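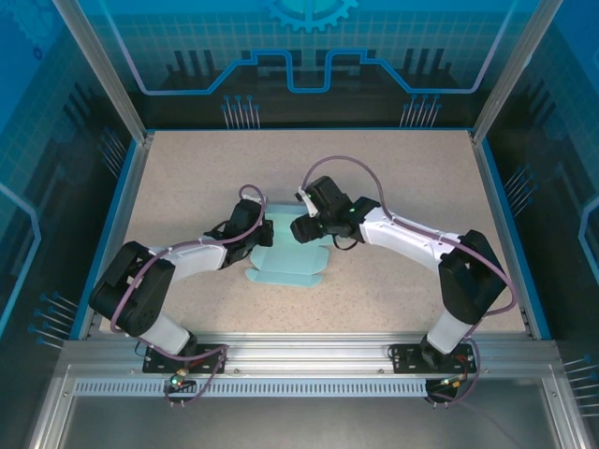
작업대 위의 연한 하늘색 상자 전개지. 아래쪽과 오른쪽에 날개가 보인다.

Umen: 접이식 종이 상자 도면 모음

Umen은 종이 상자를 펼쳤을 때의 모양, 업계 말로 전개도 또는 도무송 도면을 모아 둔 저장소입니다. 모두 500개가 들어 있습니다. 상자 하나를 만들려고 도면을 찾다가 회원 가입, 뉴스레터 수신 동의, 견적 문의 전화까지 세 관문을 통과한 끝에 워터마크가 박힌 JPG를 받아 본 분이라면 이 저장소가 왜 생겼는지 짐작하실 겁니다.

들어 있는 것

도면은 SVG와 DXF 두 형식으로 제공합니다. PDF는 빼 버렸습니다. PDF로 받은 도면은 누군가의 프린터에서 반드시 "용지에 맞춤"으로 출력되고, 그렇게 나온 상자에는 넣으려던 물건이 딱 2밀리미터 모자라서 안 들어갑니다.

폴더 구조
dielines/ 도면 본체. 상자 유형별로 나뉘어 있음
meta/boxes.csv 도면별 치수와 용지, 출처
meta/types.csv 유형 코드와 설명
notes/ 접어 본 사람이 남긴 메모. 문체는 통일하지 않음
scripts/check.py 열린 선과 겹친 선을 찾는 검사 스크립트

유형은 40가지입니다. 맞뚜껑, 십자바닥, 자동바닥, 서랍형, 베개형 같은 익숙한 것부터 "기타 3"처럼 이름 짓기를 포기한 것까지 있습니다. "기타 1"은 원래 육각 선물 상자였는데 분류표를 고치면서 제 이름을 찾았고, 번호는 비워 두었습니다. 번호를 당기면 예전 버전을 쓰던 분들의 스크립트가 깨집니다. 한 번 당겨 봤습니다.

출처

대부분은 인쇄소 Van Loon이 창고를 정리하면서 넘겨준 목형 기록입니다. 목형 자체는 받지 않았습니다. 둘 곳이 없습니다. 종이로만 남아 있던 도면은 스캔한 뒤 다시 그렸고, 연필로 적힌 수정 치수가 있으면 연필 쪽을 따랐습니다. 잉크로 적힌 숫자는 계획이고 연필로 적힌 숫자는 현장이라고 보았습니다. 둘 다 지워진 도면은 retired 폴더에 있습니다.

나머지는 문구 브랜드 Jalar의 단종 제품 포장입니다. 로고와 인쇄면은 모두 걷어 냈고 칼선과 접는 선만 남겼습니다. Jalar 쪽에서는 "그걸 왜 달라고 하느냐"고 물은 뒤 사용을 허락해 주었습니다.

선 규칙

빨강: 칼선
파랑: 접는 선(골 접기)
초록: 접는 선(산 접기)
회색 점선: 풀칠 영역. 자르면 안 됨

마지막 줄의 뒷부분은 초판에 없던 문구입니다.

색을 구분하기 어려운 분은 레이어 이름을 보시면 됩니다. cut, valley, mountain, glue로 되어 있고 이 네 개 말고는 없습니다. 다른 이름의 레이어가 보이면 버그이니 알려 주세요. "레이어 1 복사본 복사본"은 지난번에 다 지운 줄 알았습니다.

CSV 열 설명

box_id: 고유 번호. 순서에 의미 없음
type_code: 유형 코드
w, d, h: 조립 후 안쪽 치수, 밀리미터
stock_gsm: 권장 평량
flap_style: 날개 모양
source: vanloon 또는 jalar
folded: 실제로 접어 봤으면 1, 아니면 0

치수가 바깥쪽이 아니라 안쪽 기준이라는 점을 꼭 확인해 주세요. 이 문장을 읽지 않고 올라온 이슈가 이 저장소에서 가장 인기 있는 이슈 유형입니다. 지금은 자동 답변이 달립니다.

권장 평량이 비어 있는 도면은 200gsm 용지로 먼저 시험해 보시기 바랍니다. 작은 상자에는 무난하고, 큰 상자라면 뚜껑이 처지는 모습을 보고 금방 판단할 수 있습니다. 결이 접는 선과 직각이 되게 놓으면 선이 터지기 쉬우니 큰 판을 자르기 전에 자투리로 결부터 확인하세요.

알려진 문제

자동바닥형 가운데 깊이가 30밀리미터 이하인 것들은 바닥 날개끼리 서로 걸립니다. 원본부터 그랬습니다. 당시에 이 상자를 손으로 접었을 분들께 위로를 전합니다.

DXF 파일을 재단 프로그램 Grindis로 열면 호가 짧은 직선으로 쪼개져 들어옵니다. 가져오기 창의 "곡선 유지"를 켜면 해결됩니다. 이 옵션은 기본으로 꺼져 있고, 프로그램을 업데이트할 때마다 다시 꺼집니다.

베개형 상자의 곡선 접는 선은 누름선을 깊게 넣어야 제대로 접힙니다. 칼등으로 두 번 긋는 쪽을 권합니다. 볼펜으로 대신하셔도 되지만 잉크가 나오는 볼펜이었다는 사실을 뒤늦게 깨닫는 경우가 있습니다.

두께 보정은 되어 있지 않습니다. 골판지에 그대로 쓰면 뚜껑이 닫히지 않거나, 닫힌 다음 열리지 않습니다.

쓰지 말아야 할 곳

식품에 직접 닿는 포장, 의약품 포장, 무거운 물건의 운송용 상자에는 맞지 않습니다. 하중 시험은 하지 않았습니다. 책을 몇 권 올려 본 메모가 notes에 있지만 책 제목도 두께도 적혀 있지 않아 참고 가치는 낮습니다.

기여하기

도면을 보내실 때는 실제로 한 번 접어 보고 보내 주세요. 화면에서는 모든 상자가 닫힙니다. 접어 본 결과는 notes에 한 줄이면 충분하고, "됨"이라고만 쓰셔도 받습니다. "거의 됨"은 받지 않습니다. 풀 요청을 올리기 전에 check.py를 돌려서 경고가 없는지도 봐 주세요.

라이선스

도면과 메타데이터는 CC BY 4.0, 스크립트는 MIT입니다. 출처 표기는 "Umen 상자 도면 모음"이면 됩니다. 상자 바닥 안쪽에 작게 적으셔도 괜찮습니다.

변경 기록

5월 판: 서랍형 도면의 손잡이 구멍 위치 수정, 중복 레이어 삭제, boxes.csv에 folded 열 추가.
이전 판: 유형 번호를 당겼다가 되돌림.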